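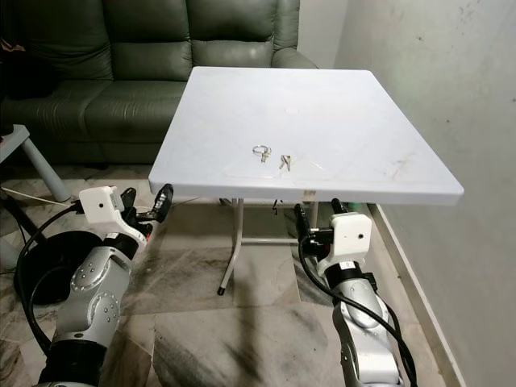 M. Tierney, Plukcombe Museum Studies Group. Manuscript received June 19, 2011

3. Wall text and visitor movement in the Kusteo exhibition

The permanent exhibition at Kusteo covers the closing of the town's textile mills and the protests that followed. It occupies three rooms on the ground floor of the former payroll office. Rooms 1 and 2 follow a fixed order by year. Room 3 is arranged by subject and can be entered from either side.

Figure 1. Folding table with a key ring and small keys near the front edge.

We compared two versions of the wall text. Version A, written for the opening, uses long panels with a general introduction in each room. Version B, prepared with the design office Planach, divides the same content into short panels placed next to the objects. Version B was installed in September and no objects were moved during the change. Paths were recorded by hand on floor plans, one sheet per visitor, for 341 visitors in total. School groups were left out.

Under Version A, most visitors stopped at the introduction to Room 1 and passed the later introductions without stopping. Under Version B, stops were spread more evenly – although the strike leaflets in Room 2 drew fewer readers than before. The leaflets hang beside the door, and the shorter panel there is easily hidden when the door is open.

In Room 3 the entry side had a stronger effect than the text. Visitors who came in from the courtyard saw the oral history stations first and often left without reaching the union banners. This pattern held for both versions. We therefore treat Room 3 separately in the analysis in Section 4 and do not pool its stop times with those of the first two rooms.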